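How to budget for a two-arm work cell

Most first budgets for a robot bench are a price for the arms with a bit added on top. The arms are the easy part, because the supplier gives you a number. The money goes missing in the grippers, the cables, the bench and the hours. The steps below are the ones we use at Flitine when a small workshop or teaching lab asks us to help plan a purchase. They assume a pair of light arms doing handling work on a table.

What you need before you start

A blank spreadsheet, a tape measure, a sample of every item you want handled, and access to the room. Put aside a full day. If the money has to be approved by someone else, find out the cut-off date now. Plenty of places stop taking capital requests in August.

Step 1. Write down the job

Describe the task in two or three plain sentences. Name the items, say where they start and where they finish, and say what counts as done. "Pick up a folded cloth and lay it out flat" is good enough. "General handling" is not, and you'll get quotes that can't be compared.

Then decide whether the job needs two arms. Boxes and packets can usually be handled with one. Cloth is harder, as one end tends to follow the other when it's pulled. If your list has soft goods on it, price the pair from the beginning. Adding a second arm later normally means a new base and another round of set-up labour.
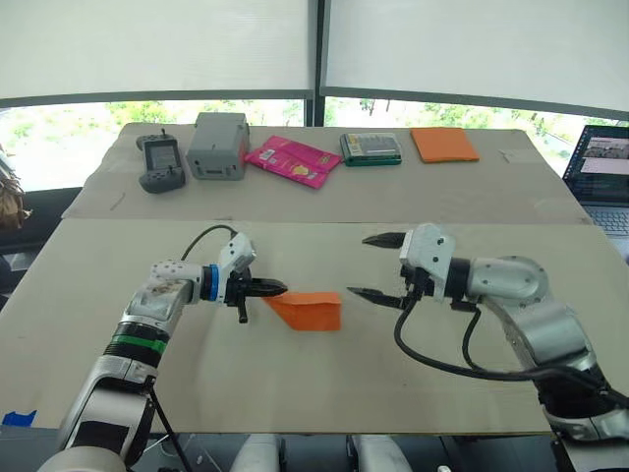

Step 2. Separate the quote into lines

Ask each supplier to break the price into arms, grippers, controller, mounting, cables, software and freight. If they won't, move on. We had one quote from Rukatdale that looked dear until we split it up, and it included spare fingers and a cable set that the cheaper quote left out.

Use these headings in your own sheet:

Arms and base
Grippers and spare fingers
Cables, ties and guides
Table, surface and clamps
Computer and screen
Training and set-up labour
Freight and insurance
Spares for the first year
Contingency

For a first cell we put contingency at 14 per cent of the total. For a repeat of a cell you already run, you can go lower.

Step 3. Measure the table and the reach

Mark out the working area with tape before you order anything. Sit or stand where the operator will be and check that the computer can be reached without leaning over the arms. Allow room at the back for items waiting their turn.

Leave slack for the cables as well. They need a loop big enough to let each wrist turn fully, and that loop takes up space beside and below the arm. Measure with the arm at full stretch. We once planned a bench too narrow and had to buy a second one, which cost more than the labour saved on the whole job.

Step 4. Price the surface and the samples

A purpose-made work surface can wait. Spend a small amount on something you can replace, and buy the good one when the layout has stopped changing. Samples need their own line because they wear out, get lost or go home in someone's lunch bag. Buy spares of every item at the start, from the same batch if you can.

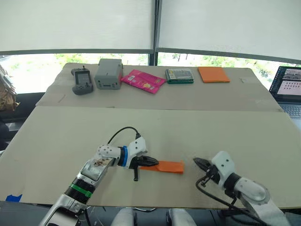

Our own figures for surfaces and samples come from the bench at Citport. We allowed $38 a month for both, and it has held up well. The table covering is cardboard sheet, one piece overlapping the next, and it belongs in the budget as a consumable. The samples should be a mix of sizes and stiffness: cloth, snack packets, a box with a clear top. A mix like that costs very little and shows you early whether one set of fingers will do or whether you need to price a second.

Step 5. Count the hours

Labour is the line people leave out. For a two-arm cell, allow about 32 hours for unpacking, mounting, calibration and the first working task. Charge those hours at the real rate of the people doing them, including your own staff.

After that, allow a fixed block each week for upkeep. We use Friday, with the arms powered down, to check fasteners, wipe links and joints, look over the cables and replace worn fingers. Put the block in the budget even if the work will be done by someone already on the payroll.

Step 6. Decide what to buy later

Go back through the sheet and mark each line "now" or "later". Arms, grippers, cables and a usable table are always now. A custom surface, extra cameras, better lighting and storage are usually later. Ask the supplier how long the quoted price will stand for the later items and get the answer in writing.

Step 7. Check the running costs

Add up what the cell will cost in its second year: spares, samples, software renewals, upkeep hours and power. If the second-year figure surprises you, look at the software line first. The Butt planning sheet has a tab for this and we still use it, though its freight figures are out of date and should be typed over with your own.

Send the finished sheet with the supplier quotes attached, and keep the job description from Step 1 on the front page.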